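Home | Issues | Authors | Search

3. Listening to long fantasy: how narrators handle series recordings
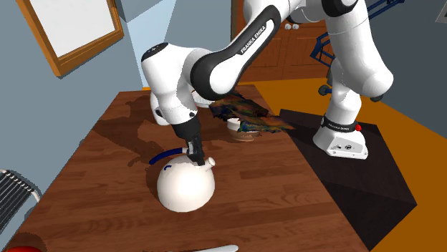 Lotte Van der Linden

3.1 Material

The study draws on 10 audiobook series, all of them fantasy and all of them recorded in English. Together they come to 37 titles. Two publishers, Clurden and Segers, supplied the recordings and the session notes that went with them. A third, Botora, supplied recordings only, so its titles are left out of the parts of the analysis that depend on the notes.

A series was included if it had at least three volumes and if the same narrator had read the first two. Four of the series change narrator later on. In one of them, the Letia books, the change falls in the middle of a volume, and the two halves were treated as separate recordings.

3.2 Interviews

Interviews were held with 32 people: narrators, directors and editors. Each lasted between 30 minutes and an hour. They were asked how they prepare a text, how they keep track of voices from one book to the next, and what they do when an author brings back a character who has not spoken for several volumes. The last round of interviews took place in February, and a few answers were checked again by letter.

3.3 Keeping voices steady

Most narrators keep a voice list. It usually gives the name of the character, a note on accent and pitch, and a short clip from the first chapter in which the character speaks. Narrators who work from home tend to keep the list themselves. Those who record in a studio leave it to the director, and several said they had never seen the list for their own series.

Invented names cause more trouble than voices. In the Letia books the name of the river city is said in two ways in the first volume, and the author, when asked, preferred a third. The narrator kept the more common of the two and the editor replaced the rest. Small changes of this kind are hard to hear in the finished recording - the session notes are the only sign of them.

Figure 2 sets out the number of named voices per volume against the length of the recording. The two rise together up to the fourth volume. After that the number of voices goes on rising but the length does not, mainly in the Segers titles, where later volumes have shorter chapters with more speakers in each.

3.4 Two readers

Three of the series use two narrators, who divide the chapters by point of view. A minor character may then have two voices, one from each reader. Directors disagreed on whether this matters. One asked both readers to agree on a shared accent and leave pitch alone. Another let each reader choose freely - she felt that a character seen through different eyes could reasonably sound different. Listeners' views on the point are taken up in section 4.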